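Brisance opens its February Cable Drop, and we want your tangles

For immediate release

Hi, I'm Pauline Horrocks, and I run Brisance, the little repair and reuse shop on Galindo Street. I'm supposed to get our communications person to write these, but our communications person is me, so you get the chatty version!

We're starting our Cable Drop again in February. Bring us the cords you don't use anymore (phone chargers, laptop leads, that mystery wire from the kitchen drawer) and we'll sort them, test them and coil them up for somebody who needs one. You don't have to untangle anything first. Please don't, in fact, if it's been keeping you from coming. I find it relaxing, and Reece Dobson, who handles our testing bench, has gotten very fast at it.

Last year we took in 945 cables over the whole drive. This time I've set the goal at 3,000, which made Reece put down his coffee. We have more shelf space now, though, and Flitero, the bike shop next door, is letting us keep a second bin by their counter.

Cords that pass the test go into our lending drawer or get handed out with refurbished laptops. The first 900 are already promised to Mwende Nyamweya's adult computer classes across town. She's after USB-C most of all. "Half my students have a laptop at home and no way to charge it," Mwende told me. "A cord sounds like a small thing until you don't have one."

Anything frayed or dead goes to a scrap recycler, so bring those along too, just keep them in a separate bag.

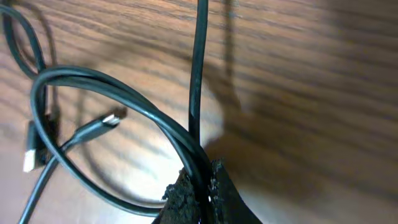 Black cables and a USB-C connector on a wooden tabletop.

Drop-off is free and we're open from 10 a.m. to 6 p.m. all through the drive. If you've got more than 3 big boxes, give us a call before you load the car and we'll clear a spot near the back door. We can't take extension cords or anything with a cut end, sorry!

Press contact: Pauline Horrocks, Brisance, Galindo Street. Stop by or ask for me at the front counter. I'm happy to talk cords for as long as you can stand it.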